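Drumari Supper Table – your questions

Do I have to cook?
Nope! I do all the cooking in my own kitchen in Grornberg. You just turn up hungry.

How many people come?
Usually a small crowd. I started in February with a couple of neighbors squeezed around my table, and I still like it cozy enough that everyone can hear each other.

How long does a supper last?
The food part takes nearly 90 minutes, but people linger over tea and I never chase anyone out.

Can I bring a guest?
Yes, up to 2 – just tell me when you book so I can shop for them.

I don't eat meat. Is that OK?
Totally fine. Put it in the notes box and I'll plan around you (I make a mean lentil pie).

Do you do single trays for people eating alone?
I do, and they're my favorite thing to put together.

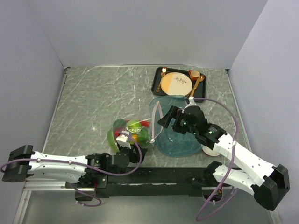 Everything on a tray is the same food the big table gets, same portions too, and you can sit by the window if you'd like some quiet.

What if I have to cancel?
Let me know by noon the day before and I'll move your seat to another night.

Contact: Drumari Supper Table, Grornberg | © 2026 | Back to top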